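Muleck Hard Wax Oil — Satin, Clear

Product code MHW-S
Sizes: 95 ml trial tin, 1 litre, 2.5 litre

In stock at Purnstead. Orders placed before 2 pm leave the same afternoon.

Muleck Hard Wax Oil is a one-part finish for indoor wood. It is meant for tabletops, worktops, shelves, stair treads and turned work. It soaks into the surface and leaves a thin layer of wax on top, so the wood still feels like wood when you run a hand over it. The satin version has a low sheen. If you want no sheen at all, order the matt (MHW-M), and bear in mind that matt shows greasy fingerprints more.

The oil is clear but it is not colourless. Most woods go a shade warmer and darker, much as they do when wiped with a damp cloth. Pale woods such as ash and sycamore will yellow slightly over the years. For those we suggest the Sunuvo white-tinted oil as a first coat, with Muleck over it.

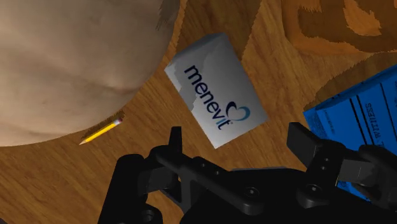

Figured wood takes oil unevenly, and this is the most common reason customers ring us about a patchy first coat. The grain in a swirl or a knot comes up to the surface at an angle and drinks more than the straight grain beside it. On an orange-brown top with a patch of dark, curved figure in one corner and lighter honey-coloured grain next to it, expect the difference between the two to grow with the first coat. If you would like to keep it down, sand the figured part one grit finer than the rest before you start. Always try it on the underside first.

How to apply

Sand to 150 grit for floors and treads, 180 or 240 for furniture. Going finer than that closes the surface and the oil sits on top. Vacuum, then wipe with a dry cloth.

Stir the tin well. Do not shake it. The wax settles on the bottom and a quick stir will not lift it all.

Put on a thin coat with a short-bristled brush, a white pad or a lint-free cloth, working along the grain. Wipe off anything still lying on the surface after 20 minutes. Leave for 8 hours in a warm room with a window open, longer in winter. Rub down lightly with a grey pad and put on the second coat in the same way. Treads and kitchen tables need a third.

The surface can be used with care the next day. Keep water, rugs and heavy pots off it for 14 days.

Coverage

One litre covers some 20 square metres per coat on planed hardwood. Softwood and old, dry boards will take more.

Cleaning and repair

Wipe with a damp cloth and a little mild soap. Scratches and cup rings can be sanded and re-oiled on the spot, without stripping the whole top — blend the edge with a nearly dry cloth.

Safety

Cloths soaked in oil can catch fire by themselves. Lay them flat outdoors to dry, or put them in a bucket of water, before throwing them away. Keep the tin away from children. Frost will spoil it.

Goes well with

Ševčík oval oil brush, 50 mm
Grey and white hand pads, pack of five
Sunuvo white-tinted oil, 1 litre

Questions about a particular wood can be sent to Mỹ Phan on the trade counter. For floors and larger orders, ask for Chie Miyazaki. Trade prices are next reviewed in October.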